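Workshop Tips: Small Parts and Where They Go to Hide

Filed under Storage, Benches, Things Under Benches

Every workshop has a coffee can. Inside it are wood screws, half a hinge, a key to a padlock that left during a previous administration, and the one M5 bolt you need, at the bottom. Tip the can out on a Sunday and you will still be sorting on Monday.

Sort by job first, size second. Hinge screws live with hinges. Picture hooks live with picture wire. Sorting everything by length looks splendid for a week, then you hang a door and visit nine drawers.

Shallow beats deep. Anything deeper than your finger is a well. Old baking pans, drawer organizers and boot trays all do the job, and a raised side keeps washers from rolling off to start a new life behind the water heater.

Label the front, never the lid. Lids migrate. I once owned 34 jars with correct lids on the wrong jars, and I still flinch when I reach for tacks.

Masking tape and a fat marker will do for labels. I tried the Prendus label maker, and it made very handsome labels until July, when the garage warmed up and they all let go. Tape looks worse and stays put.

Keep a "don't know" tray, and only one. When it fills, throw out anything you can't name. You will need one of those items within the week. Throw them out anyway.

Magnets: a strip along the bench edge holds bits and drivers nicely. It also holds filings, so wipe it with a lump of putty now and then. Brass and stainless screws will mostly ignore it and head for the floor.

Lost a tiny spring? Stretch an old nylon stocking over the vacuum hose, hold it with a rubber band, and go hunting. You'll get the spring, plus a fair amount of sawdust and your dignity if you lost that down there too.

Rusty screws can sit overnight in white vinegar. Rinse, dry well, add a drop of oil. If the slot is chewed up, let it go. My grandfather's cabinet was built in 1881 and is held together by screws worth saving. The ones from the Jeketti flat-pack are not.

Finally, give the shelf under the bench to whatever you use most. Mine held roughly 2000 drywall screws for years, and I don't own any drywall. 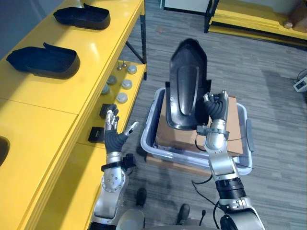
Trays on top, small parts on the shelf below.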